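The Timetable as Infrastructure

How Grurwood rebuilt its bus network around the transfer, and what the change required of the schedule

November 3, 2025

Most public discussion of bus service concerns vehicles, fares and routes. The timetable receives less attention, although it determines what the other three are worth to a passenger who has to change from one line to another. 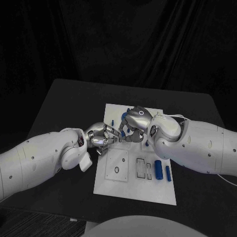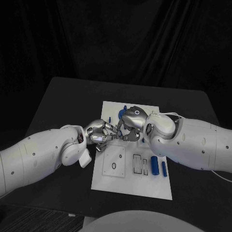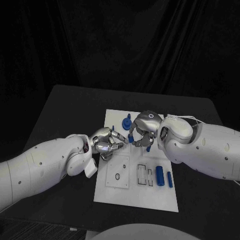

A timed transfer is a scheduling method in which buses on different lines are planned to stand at the same stop during the same few minutes. Passengers move between them, and the buses then leave. The geometry is that of the two silver robotic hands in the pictures, which come in from opposite sides and are both held just above the same white sheet: each has its own path, and the useful part of the arrangement is the small area they share. In a bus network the shared area is a set of bays and a window of time. If one vehicle reaches it after the window has closed, the transfer fails for everyone on board who needed it, and the published journey time no longer applies to them.

Grurwood adopted the method in June, when its old network of mostly independent lines was withdrawn and replaced in a single change. The new network has four interchange points. The largest is Ulinari, on the eastern side of the center, where the cross-town lines meet the line to the hospital. Chauhan serves the western suburbs. The remaining two are smaller and handle local routes only.

The previous schedule

Under the old arrangement, each line was timetabled separately. A line's frequency was set from its peak load, its running time from a survey, and its departure times from whatever divided the hour conveniently. No line was planned with reference to another. Where two lines crossed, the wait between them was a product of chance and varied through the day.

The practice has a sound basis on frequent service. When buses run every five or six minutes, the average wait at a transfer is short no matter how the departures are arranged, and coordination adds cost without adding much benefit. It works poorly on lines that run twice an hour, and most of the Grurwood network outside the center ran twice an hour or less. A passenger who missed a connection by one minute waited 29 more. Trips that needed one change were slow and hard to predict. Trips that needed two were seldom made by anyone with a choice.

Fixing the interval

Coordination begins with a common interval. All lines that meet at an interchange must repeat on the same cycle, or on a cycle that divides evenly into it. A line that runs every 20 minutes cannot meet a line that runs every 30 minutes more than once an hour. Grurwood chose 30 minutes as its base, with 15 minutes on the busier lines, and removed all other intervals from the daytime schedule.

Several lines lost service as a result. A route that had run every 20 minutes had to move either to 15, which required more buses, or to 30, which required fewer. The planners treated each case on its loads. The outcome was that a few corridors with moderate ridership now see fewer buses per hour than they did before, and this has been the most frequent subject of complaint since the change.

The next constraint is running time. For a bus to meet others at both ends of its route, the time between the two interchanges, including the stop at one end, must fit the cycle. With a 30-minute interval and the meeting set at the hour and half hour, the trip from one interchange to the next should take slightly less than 30 minutes, or slightly less than 60. A trip that takes 37 minutes in traffic is awkward. It misses the first meeting and arrives far too early for the second.

There are three ways to deal with such a line. The route can be shortened, the street can be made faster, or the bus can be allowed to wait. The first is unpopular with those who live on the removed section. The second requires work on signals and lanes. The third costs driver hours and produces nothing. Grurwood used all of them, and the published route map shows the effects: several lines now end short of where they once did, and two run on parallel streets that were not served before.

Recovery time

A schedule must contain spare minutes. These are usually placed at the end of a line, where they absorb delay so that the return trip can leave on time. In an uncoordinated network the amount can be set line by line. In a coordinated one, a late line affects every line it meets, and the spare minutes must be sized for the worst line at the interchange.

The June timetable allows seven minutes at Ulinari. Four of those are intended for passengers to walk between bays. The rest are recovery. At Chauhan the bays are closer together and the stop is shorter.

Seven minutes is long enough to be noticed by passengers who are riding through. A person who stays on the same bus from the eastern suburbs to the center now sits at Ulinari while others change, and that person's trip has become slower. The method takes time from through passengers and gives it to transferring ones. Whether the exchange is favorable depends on the ratio between the two groups at each interchange, and that ratio should be measured before the interchange is built. Grurwood took its figures from fare card records, which show a second boarding but not the intended destination. The records are a fair guide to the transfers people were making. They contain nothing on the transfers people had given up on.

Holding rules

The most difficult operating question is what to do when one bus is late. If the others wait, the connection is kept and the delay spreads. If they leave, the delay is contained and the connection is broken.

The rule in use at Ulinari has a fixed limit. Departing buses hold for up to two minutes if an arriving bus is reported close by. After that they leave. The limit does not change with the number of passengers on the late bus, which the control system cannot see reliably. The exception is the last departure of the evening, when the hold is extended because no later bus exists.

Fixed limits have an advantage in driver training and in signs. A driver does not need to judge the case, and a screen at the stop can state whether the connection will be held. Variable rules perform better in simulation, provided the simulation is given accurate arrival predictions. Predictions of that quality are available on the separated lanes near the center and are not available on the outer roads, where a single railroad crossing can add four minutes with no warning.

Street space

The interchange itself imposes a requirement that is easy to underestimate. Because the buses all arrive together, each needs its own bay. An uncoordinated stop with the same number of lines can work with far fewer bays, as the buses are spread through the hour. The coordinated stop stands nearly empty for much of the time and is then completely full.

At Ulinari this was solved by taking one side of a wide street and part of a former parking lot. The walking distance between the two most distant bays is 64 meters, on one level, with a single marked crossing. The distance matters because it sets the lower bound on the stop time. Each additional street to cross adds a signal cycle in the worst case, and the schedule has to be written for the worst case.

The parking lot had 63 spaces. Its removal was opposed by nearby shops, and the final layout was moved slightly to the north so that a loading area could be kept. The change placed one bay behind the building line, where drivers have a poor view of passengers approaching from the crossing. A mirror has been fitted. A second crossing has been proposed and is not yet funded.

The software

The timetable was built with a scheduling package named Surkoto, which treats each connection as a weighted constraint. The planner assigns a value to each pair of lines at each interchange, and the program searches for departure times that satisfy the most valuable set. The full weekday model for Grurwood contains 1133 such pairs, counting each direction and time period separately.

Not all of them can be met. The first complete run gave a result that satisfied the heavy flows to the center and broke nearly every connection between suburbs. The result was correct for the weights supplied. The weights had been taken directly from existing transfer counts, and suburban transfers were rare under the old schedule for the reasons already described. A minimum weight was then set for each pair, so that no connection could be valued at zero, and the model was run again.

The choice of that minimum is a policy decision, and it should be recorded as one. A high minimum spreads the connections evenly and weakens the strong ones. A low minimum reproduces the network that was there before. In Grurwood the value is listed in an appendix to the service plan, with a note that it will be reviewed when a full year of ridership is available.

Open questions

Two matters remain unsettled. The first is winter running time. The schedule was introduced in June, and its spare minutes were set from surveys made in dry weather. Several outer lines already use most of their allowance on ordinary weekday afternoons. If snow adds two minutes to each, the meeting at Chauhan will fail in one direction, and the planners have prepared a seasonal version of the timetable in which three lines leave earlier from the outer end.

The second is growth. A coordinated network is hard to alter in small steps. A new stop on one line adds 30 seconds to its running time, and a few such additions can push the line past its window. Requests for new stops are now tested against the model before they are approved, and requests on lines with less than one minute in reserve are held until the next full revision of the timetable.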